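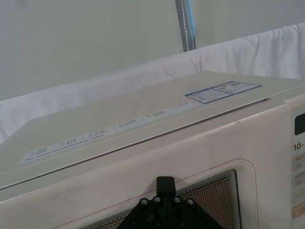 How does a microwave heat your food?

I used to think there was a tiny fire hidden inside the microwave. There isn't! What heats your beans is a kind of wave, a cousin of light and radio, and you can't see it at all.

Food has lots of water in it, even food that looks dry, like bread. Water is made of bits called molecules, far too small to see. When the waves reach them, the molecules start twisting back and forth, incredibly fast, bumping into their neighbours as they go. All that jiggling is heat - rub your hands together hard and you'll feel something a bit like it.
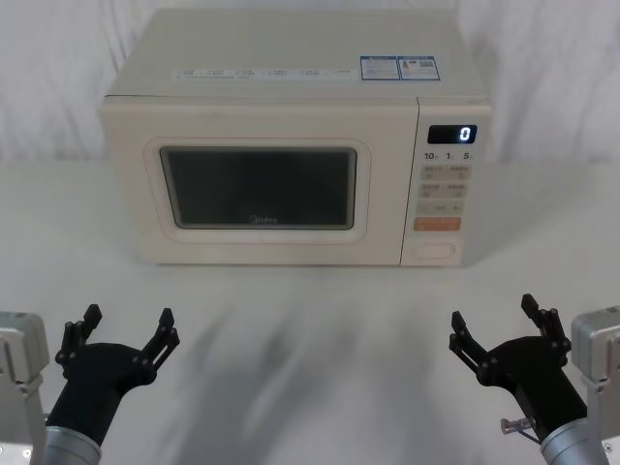

A microwave oven with a dark window in its door.

Now for my favourite part. Look closely at a microwave window and you'll usually find a metal sheet full of little holes. Light is small enough to slip through, so you can watch your porridge bubble. The waves that do the cooking are much longer (many are about as long as a pencil case is wide) and they can't squeeze out.

Why do I always get a cold bit in the middle of my lasagne, then? The waves only go a couple of centimetres into the food, and the heat has to creep along from there. Give it a stir if you can, or let it stand for 2 minutes. And ask a grown-up to lift it out - the dish can get very hot!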